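Lyle Calloway
2023-01-10

Sold the old wagon and bought a used pickup over the weekend. Posting how it went in case somebody else is shopping the small lots out by Vadley this winter.

I looked at three trucks. The first had been listed with a clean title and it was not clean. The salesman said the listing was old. I left.

The second was fine but the bed was rusted through behind the left wheel. They would not move on the price, so I kept driving.

Third one was at Clesorico Motors. Regular cab, long bed, 102 thousand miles, one owner before me. Cloth seats, no smell. Thitima Somboon handled the sale and had the service records printed before I asked for them.

I paid a mechanic to look it over first. He wanted front brake pads and a new serpentine belt. Everything else passed. His list came to some 542 dollars with labor.

Took the list back to the lot. They offered 500 off and I said yes. I did the belt myself on Sunday. Pads are booked at the shop.

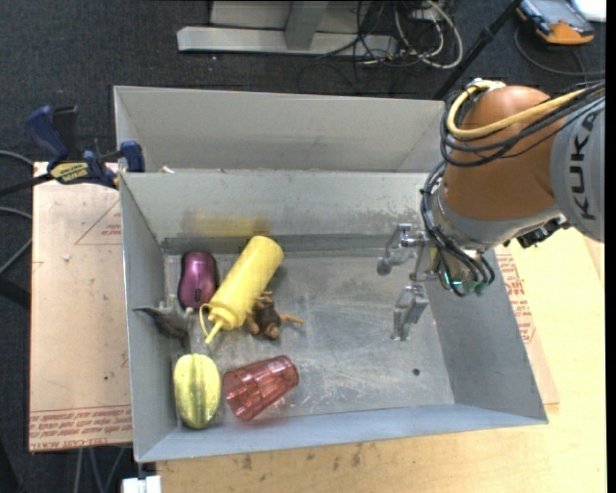

Purple mouse and yellow squeeze bottle in the metal bin.

Paperwork took longer than the test drive. Bring your insurance card and the payoff letter if you still owe on your trade. I forgot the letter and had to drive home for it.

They will try to sell you an extended warranty. I read it through. It left out the transmission cooler and anything electrical in the doors, so I passed. Your truck may be different.

Trade-in on the wagon was lower than I wanted. A neighbor had offered me more for it back in October and I should have taken it then.

Mileage so far is 16 to the gallon, mostly short trips in town. I'll post again after a full tank on the highway.

A few people asked about the tires. They are all-seasons with decent tread. I'm going to run them until spring and then price a new set.

Temporary tag is good until the plates come in the mail. If you're going to look at the same lot, the other long bed was still there when I drove by last night. White, extended cab, parked by the fence.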